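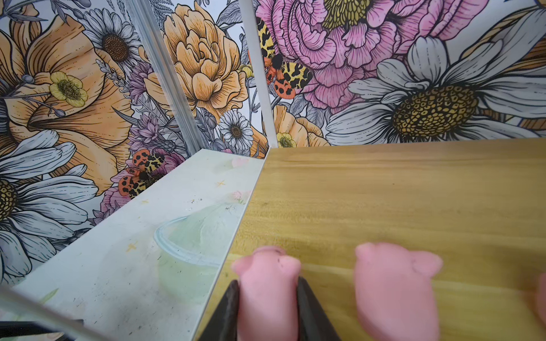 Figure 2. Three pink figurines on a wooden board, one of them held upright between the fingers of a gripper.

4.2 Claim frequency and deductible choice

The sample consists of 2221 pet health policies written by Arnden and renewed at least once. Policies were matched to claim records through the Fluvum billing system, and duplicate entries were removed by the procedure of Martens and Crenshaw. Animals insured under a group plan were left out. Claims for routine care, such as vaccines and dental cleaning, are paid from a separate rider and do not enter the counts reported in this section.

We model the number of accident and illness claims per policy year with a negative binomial regression. Covariates are species, age at enrollment, breed group, deductible and the type of area in which the owner lives. A Poisson model was fitted first and rejected for overdispersion. Standard errors are clustered by veterinary practice; the sample covers 205 practices, of which 19 treat only cats.

Owners who picked the lowest deductible filed more claims in every age group. The gap is widest among dogs enrolled after their first year and narrows for cats. Part of it is mechanical, as small bills fall below a high deductible and are never submitted. To separate this effect from selection, we refitted the model on claims large enough to exceed the highest deductible on offer. The coefficient on the lowest deductible shrinks but keeps its sign.

Breed group adds little once age is included. Policies with a change of owner during the term were kept in the main sample, and dropping them leaves the estimates nearly unchanged. Renewal pricing is not modeled here. Premiums at Arnden are revised each March, and the effect of these revisions on lapse rates is taken up in Section 5.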